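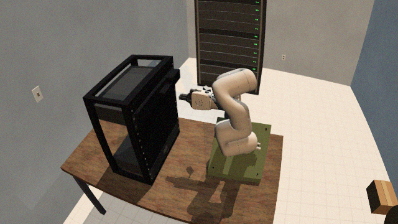
开放日演示用的仿真机房,机械臂停在机架右侧。

# Uvent 开放日演示数据 · 说明

分类:机器人 / 仿真数据 / 活动记录

先说一句,这份 README 是我从开放日回来以后边翻笔记边写的,顺序有点乱,大家将就看(格式问题欢迎提,别客气!)。

开放日在 2025年3月,地点是 Lovska 的二楼展厅。我们组分到的题目是“机房里的机械臂能干什么”,于是把平时跑的仿真场景搬到大屏幕上,让来的人自己选初始姿态,再看策略往下走。现场录下来的轨迹整理成了这个数据包,一共 499 条,代号 Uvent。名字没什么讲究,当时文件夹就叫这个。

## 里面有什么

每条轨迹一个文件夹,放着渲染图像、关节角、末端位姿和一份事件日志。图像是仿真渲染的,没有混入实拍。文件夹按录制先后编号,编号中间有断档,是我删掉了重复提交的那几条,懒得重排了。

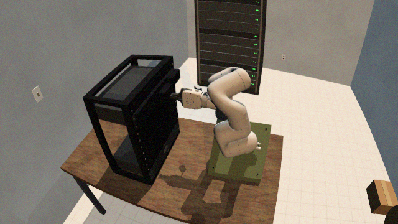
我自己最在意的是接近机架的那一段。展厅里问得最多的也是它:手爪到底怎么知道该往哪儿伸?答案挺朴素的,策略只看图像和关节状态,没有给它机架的坐标。所以像手爪已经伸进黑色机架右侧、上方还有一块突出的方盒子这种时刻,对模型来说就很难,深色手指贴着深色机架,靠颜色基本分不开。影子倒是帮了点忙,桌面上那一大片投影跟着手臂走,我怀疑模型偷偷在用它(还没做消融,谁有空可以试试)。

日志里的 contact 字段记录仿真器报告的接触,单位是牛。这个字段噪声不小,做训练标签之前建议先滤一遍。我用的是最简单的滑动平均,窗口取 5 帧,够用。

## 现场的一些事

原计划每场演示 18 分钟,结果第一场就超时了,大家都想再来一次,后面几场干脆不掐表。有位带孩子来的家长问能不能让手臂挥挥手,我们临时写了个动作,效果很喜庆,可惜那段没进数据包,因为关节限位没设好,日志全是警告。

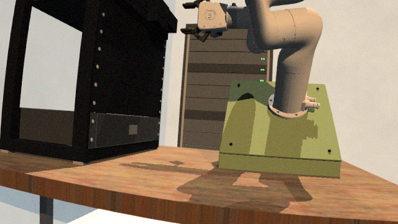 还有人问为什么不直接用真机。真机我们当然也想带,但展厅的电源和围栏都要提前申请,赶不上。仿真的好处是选了奇怪的姿态也不心疼,点一下重置就回来了。隔壁 Kandasamy 展台的朋友过来看了好几轮,还帮我们找出一个相机参数写反的 bug,太感谢了!修正后的参数在 camera_v2.yaml 里,旧文件我留着没删,请不要用。

## 怎么用

读取脚本在 tools 目录,依赖只有 numpy 和 pillow。想看回放的话用 Flemeo 查看器打开文件夹就行,拖进去,等进度条走完。Windows 下路径带中文会报错,这个我知道,还没修。

训练和测试的划分写在 split.txt,按场次切的,同一场的轨迹不会跨两边。你要是自己重新划分,请务必也按场次来,随机打散的话分数会虚高,我吃过亏。
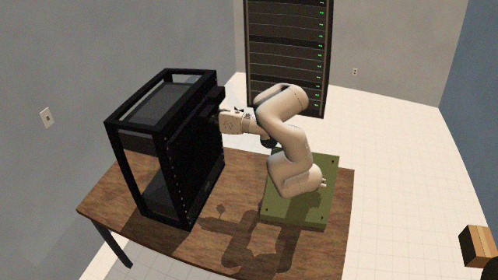 手爪紧贴机架上部,桌前是手臂的投影。

## 已知问题

- 光照只有一种设置,换个亮度模型会不会懵,没测过
- 场景布置没有随机化,桌子和机柜是固定搭配
- 部分轨迹结尾多录了几秒静止画面,脚本里加 --trim 可以裁掉
- 标注是我一个人做的,难免有漏

下一版打算九月放出来,会加光照变化,也想把挥手那段补录进去。发现问题直接提 issue,我一般晚上回。

浏览 3242 · 评论 18 · 分享

联系我们 | 版权所有 © Lovska 开放日项目组 | 返回顶部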